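3. 터널 고정 방식의 비교

3.1 시험 조건
어질리티 경기용 터널의 고정 방식을 안장형 모래주머니와 지면 스트랩 두 가지로 나누어 비교하였다. 터널은 Takaston 제품을 사용하였고, 모든 시험은 인조잔디 구장에서 동일한 곡률로 설치한 상태에서 수행하였다. 참여견은 389두이며, 방식별로 2회씩 통과하게 하여 총 1556회의 통과 기록을 얻었다. 설치와 재정렬은 Fiadzo 훈련장의 Yaa Bonsu와 Sena Asamoah가 담당하였다.

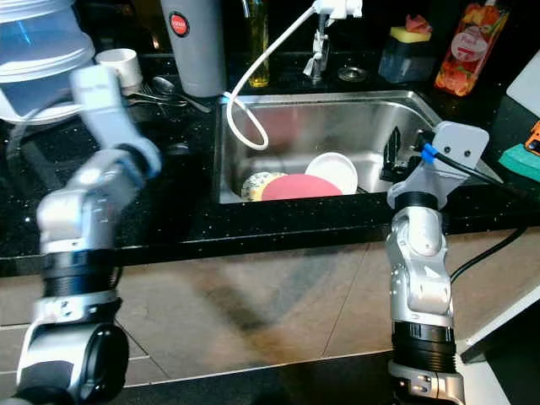

3.2 변위 측정
변위는 터널 중앙부 외측 보강 링에 표시한 기준점의 수평 이동 거리로 정의하였다. 통과 직후 지면의 기준선에서 밀리미터 단위로 읽었고, 다음 통과 전에 터널을 원위치로 되돌렸다. 입구부의 들림은 별도 항목으로 기록하였으며 변위 값에 합산하지 않았다. 핸들러가 터널에 접촉한 경우에는 해당 통과를 다시 실시하였다.

그림 1. 싱크대 위에서 기울어진 분홍색 접시

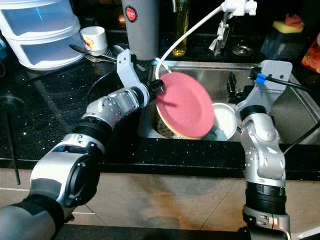 3.3 결과
모래주머니 방식에서는 곡선 구간의 바깥쪽으로 변위가 집중되었고, 최댓값은 거의 300 mm에 달하였다. 스트랩 방식의 변위는 전 구간에서 이보다 작았으나, 스트랩이 지나는 부위에서 터널 단면이 눌리는 현상이 관찰되었다. 단면 변형은 장력을 높일수록 뚜렷하였다. 체고가 큰 견종에서는 진입 속도보다 진입 각도가 변위에 더 크게 작용하였다. 이 경향은 Szulc와 Amegashie가 직선 터널에서 보고한 내용과 차이를 보인다.
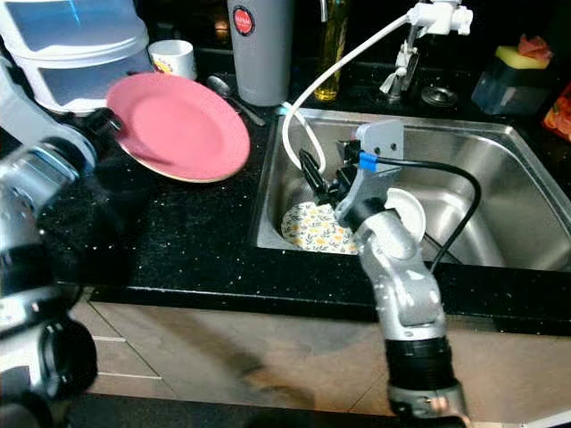 3.4 제한점
본 시험은 단일 제조사의 터널만을 대상으로 하였으므로 링 간격이나 원단 두께가 다른 제품에 그대로 적용하기 어렵다. 천연잔디와 흙 바닥은 포함하지 않았다. 모래주머니의 충전량은 시험 시작 시점에만 확인하였고, 반복 사용에 따른 내용물 쏠림은 측정하지 않았다. 스트랩 장력의 허용 범위는 4장에서 다룬다.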